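Registro de soporte Zurkolbridge
Producto: kit Fuston de dos pinzas manuales, en prueba
Asunto: deriva de apertura en la pinza izquierda
Estado: abierto

Lun 21 de junio. ¡Seguimos encantados con el kit! El agarre es suavísimo y en una mañana ya nos salían dobleces decentes. Lo único raro: después de unas 200 tomas, la apertura de la izquierda marca 2 mm con los dedos cerrados del todo. La derecha, perfecta, siempre a cero.

Probado hasta ahora: reinicio de las dos pinzas, cable cambiado y calibración repetida con Gundier. Tras calibrar aguanta bien un rato, y en la toma 162 volvió el desfase. Con el polo verde y las dos pinzas trabajando a la vez nos pasa igual que con los trapos finos.
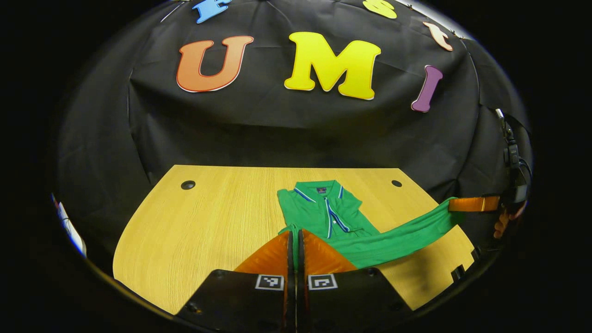

Somkiat Tanasarn comenta que él tuvo el mismo desfase en mayo y que se le fue al reapretar los tornillos de la mordaza antes de calibrar. Pide también el registro completo de una sesión de 300 tomas, sin recortar.

Gracias, ¡qué rapidez! Reapretamos esta tarde y subimos el registro entero. Otra duda, ya que estamos: ¿los dedos de repuesto Dudek encajan en esta versión? Nos apetece muchísimo probarlos con tela vaquera.

Ryszard Głowacki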